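Two arms on bench four

I've worked in the gearbox room at Derneo's Flurstead site for long enough that the younger ones ask me where things used to be. The vending machine, mostly. Lately they ask what I think of the cell, so I'll put it down once and point them to it.

The cell is going in at bench four. Two arms, one table, small parts. It will take over the sorting and laying out for the Lobo units, the small drive we make for blinds and vents. At the moment a person tips out a tray, picks out the gears and washers, turns them the right way up and sets them in a nest for the next bench to build. A shift's target is 280 nests. I did it for two years and my thumbs still remember.

We were told in August. Martim Garcia came over from the Erkum site, where they design the lines, and talked to us in the canteen at half past two so both shifts could hear it. He was straight with us, which I'll give him. There are 25 of us in the room and he said no one would be let go because of the cell. The sorting job would go, the people on it would move to build and test, and one person per shift would look after the arms. Somebody asked how long that promise was good for. He said he could speak for this cell and not for whatever comes after it. The company has a plan that runs to 2035 and he hadn't seen all of it himself.

I put my name down to look after the arms. I wanted to know how they worked before they turned up, and the training came with a pay grade. Four of us applied and two got it.

The first part of the training has no robot in it. We sit in the old drawing office with a screen each and go through the job in simulation. I expected something like a computer game, and it's a lot plainer than that. Everything is grey apart from the parts. You have the two arms, the table and a grid that runs off to the horizon, and you spend the morning working out who picks up what.

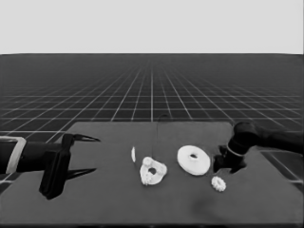
The practice table, with both grippers and four parts between them.

The big washer is the easy one. It's got a thick rim and there's plenty to get hold of. The small gear takes more care, and anything standing on its edge needs its own approach, the same as it did when I was doing it with my fingers. If a disc was on its edge I'd tip it over with a nail and pick it up flat. I never thought of that as a step. Now I have to write it down as one, say which arm does it, and say where the other arm should be while it's going on.

That has been the odd part of the whole business. Martim asked us for the things we did without thinking, and there were pages of them. We tap the tray twice before tipping it so the gears don't hang in the corner. We do the washers first to clear some room. If a gear feels rough we put it to the left, and nobody ever wrote down what the left meant. It meant have another look later. The arms have no left pile unless we give them one, so I asked for one and it's going in.

I'm less sure about the feel of the parts. A bad gear often looks fine. You notice it when it drags on your finger, and I don't see how the gripper will notice. Martim says the test bench will catch those. I expect it will, but by then it's inside a finished unit and someone has to strip it down again. I've asked for the strip-downs to be logged from the first day so we can compare them with the old figures.

As for the people, it's mixed. The two who hated sorting are very pleased. One woman on the late shift is not, and I understand why. She liked the job. She could do it and chat, or do it and think about something else, and build isn't like that — you have to watch what you're at. She's been told she'll get proper time to learn it. I hope that holds when the orders pile up. In my experience training time is the first thing to be borrowed.

The room will be different as well. Four of us used to stand round bench four, facing each other. That's where you heard who was moving house and who was off sick. The cell will have a guard round it, and whoever minds it will be on their own with a screen and a stool. I brought this up and was told we could put the build benches closer together. The plan on the noticeboard has now been changed to show that, in pencil.

My hands feel better for three weeks off the trays. My eyes are worse for the screen. I've got another fortnight in the drawing office, then we start on the real arms with the speed turned right down, and I'll write again when I've had a few shifts with them.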